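4. Setting the table

Do this before the first sorting round. Takes a few minutes, less once you know where things go.

1. Wipe the tabletop. Dry cloth after, no spray left sitting.
2. Get the dishes out of the Lokard tub. Bowls, plate, colander. Leave the tub on the floor.
3. Space things out. A hand's width between dishes if you can manage it.
4. Fruit goes on last. Straight on the table, not in the dishes.

NOTE: Any fruit from the Boment bag will do for round one. Swap peices between rounds so it doesn't get stale.
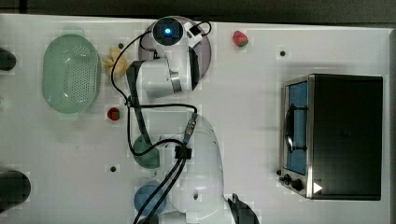 Fruit placement next. Keep it scattered, a bit messy is fine. Strawberries well apart: one down by the colander, the other up near the purple-gray plate, like that. Same fruit side by side makes for a dull round. Banana can lie anywhere between the dishes, any angle.

5. Call out the target dish before each round. Green bowl, blue bowl, plate or colander. Write it on the sheet first.
6. Round ends when the fruit is in the dish. Dropped on the table = pick up, mark a miss, carry on.
7. Reset. Everything back to a new spot, not the old one.

CAUTION: Don't stack the bowls between rounds. They stick, and you end up pulling on them and knocking the rest over.

CAUTION: No real fruit on the white top. Juice stains. Quang Mạc has the stain remover, ask him before trying anything else on it.

8. After 2 full sheets, stop and wash the dishes. Warm water, 500 ml is plenty, drop of soap. Let them air dry compeltely before they go back in the tub.

Missing a piece? Check under the table, then the Dhanial shelf. Spares are listed in section 9.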